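Droswood Tile Sleeping Mat
Bamboo, Twin and Full

Home > Bedroom > Warm Weather > Mats

In stock. Ships rolled.

If you grew up with one of these, skip to the sizes. You already know what it does and you already have opinions about the edging.

For everybody else: it's a mat made of small rectangular bamboo tiles, strung together in rows, and you put it on your bed in summer and lie on it. You do not put a sheet over it. You do not put a mattress topper over it. We have had customers do both and then write to us that it felt like a mattress topper.

Bamboo doesn't soak up your body heat the way foam does, and air gets in through the gaps between tiles. It won't turn a hot room into a cool one. It will stop you from flipping the pillow every ten minutes, or at least it stopped Sizwe Mtshali, who tests our bedding and is a very poor sleeper, which we consider a professional qualification.

What it feels like

Firm. The tiles move with you but they don't sink. The first night you will think you've made a mistake. By the third night most people have stopped noticing, and a few have sent the mat back, which is fine too (see Returns). The tiles are sanded and the edges rounded over, so it won't snag a T-shirt, and it won't print a waffle on your back unless you sleep like a dropped plank.

It stays on the bed by being heavy. Elastic corner straps are sold separately under the name Trorier, for people who sleep like an eggbeater.

The mat is also a pretty good folding table. Laundry slides around less than you'd expect, sleeves lie flat, and a hoodie can be spread out at full width without fighting a puffy comforter. Igor Kováčik in our warehouse claims he bought his for this purpose alone and still sleeps on the couch.
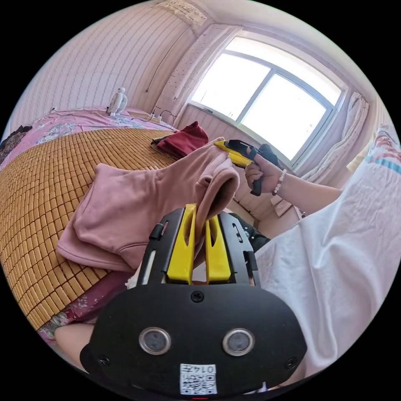
Tan tile mat with a pink hooded sweatshirt on top. Floral bedsheet not included.

Sizes

Twin: fits a standard twin or a dorm bed, with a little overhang at the foot on the shorter frames.
Full: fits a full. We tried to think of something to add.

We don't make a queen. Two twins side by side will cover more than a queen, and the line down the middle has been known to settle arguments.

Color

Tan. It gets darker with use, mostly where you lie, so after a few summers you'll have a rather personal outline. Some people turn the mat end for end every February while it's in storage so they can't forget. Kgomotso Msimang, who answers our mail, turns hers whenever she changes the pillowcase. Either will do.

Care

Wipe with a damp cloth, well wrung out. Dry it flat or hang it over a railing in the shade. Direct sun all afternoon makes the tiles brittle.
No washing machine. No dishwasher, either (one person, but he was very sure of himself).
Don't fold it against the rows. It rolls in one direction only, and you'll feel which.
Store it rolled, tiles out, in the cotton bag it came in. The bag can go in the washing machine.

If a cord snaps, the repair kit has 57 spare tiles and enough cord for five rows. Restringing a row takes patience and a blunt needle. Jawad Mughal wrote the instruction sheet and has agreed to rewrite step four.

Things people ask us

Does it make noise?
A little. It clicks when you sit down. Your cat will have to get used to it.

Can I use it on a memory foam mattress?
Yes, though the mat will dip where the foam dips. A firmer mattress is better.

Can I use it with a fan?
Please do. The two get along very well. Aim the fan low, across the bed, so the air goes over the tiles.

Can I use it on the floor?
Yes. It'll be a lot like sleeping on the floor.

Is it the same as the Flisten mat?
No. Flisten is woven grass, lighter and softer, and it smells like a hayfield for the first month. If you like that, buy that one. We sell it too.

Will it pull hair?
Long hair can catch between tiles if you drag your head sideways. Use a pillow. The Munteanu pillow cover is cut wide enough to hang over the edge and keep things civil.

Returns

You have 200 days, because it's no use asking for your verdict on a summer mat in the snow. Roll it up, bag it, send it back. We'd like it wiped first.

Page last revised May 2020 by Sibusiso Mtshali, who took out the paragraph about pandas.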